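Nistarside Toys & Sorting > Blocks and Foam Trays

Rostby Block Tray, Lime Green

11 comments | 218 shares

Every block set comes with a box, and every box is a lie by the second afternoon. The lid stops closing. The arch goes missing, then reappears under a heel. The Rostby is a thick slab of bright green foam with shapes cut out of it, and its whole argument is that a block with a hole of its own is easier to put away than a block without one.

The foam is soft enough to drop on a foot and firm enough that the cutouts keep their edges. It sits flat on a hard floor and stays there, more or less, while somebody small leans on it. The color is loud. We asked Godel, who make the foam for us, for something quieter, and they sent a swatch card with five greens on it, all of them loud. On a dark floor you will at least never lose the tray.

Fit is snug. The upright prism goes in without a fight if you hold it square. The arch takes a little thought, and grown-ups tend to be worse at it than children - they push first and turn it afterward. Blocks from the older Yurchenko set are a hair wider and will not go in, however much you believe in them.

Care: wipe with a damp cloth and let it dry flat. Do not put it in the dishwasher. One customer did, and now owns a green thing of no particular shape.

Weight 900 grams. Ships flat from Nistarside. Blocks are sold separately, which we agree is annoying, and single replacement blocks can be ordered by shape. Next batch of trays leaves us 16th November.

Filed under: Foam trays, Building blocks, Putting things away
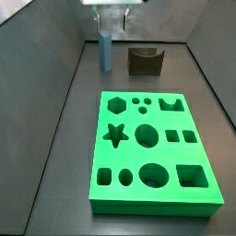 Can I order one replacement block without buying a whole new set?

Any single block can be ordered by shape and color, and it ships in a padded envelope.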